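Plastic Bag Sunday (held on a Saturday)

November
Posted by Dilia

Every year, when the clocks have gone back and there's no gardening left to do, I have a go at the bag drawer. You know the one! It's the deep one under the kettle, and for months it has been swallowing every carrier, bread bag and freezer bag that came into the house. By autumn it only shuts if you lean on it (and then it won't open again).

So the kettle went on, the radio went on, and out it all came. I gave myself until 12, which was hopeful, and finished at about 6, having stopped for soup, a phone call and a long sit down with a 900 page book I found while looking for the scissors.

My sorting is very simple. Thick carriers get folded into triangles and live in the car. Anything with a hole goes in the soft plastics sack for the collection point at Zakindale. Thin bags without handles are kept for bread, muddy shoes and the insides of bins.

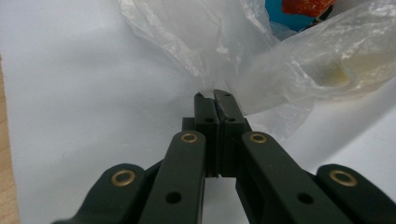 Thin bags are the real nuisance, as they won't fold and they cling to your sleeves. I've given up on triangles for these and just bunch them from the middle. The white see-through one is pinched by a little gathered fold, with the rest puckering up all crumpled, and that's quite neat enough for me. Into an old tissue box they go, ready to be pulled out one at a time.

Next weekend it's the tea towels, and I'm rather looking forward to it!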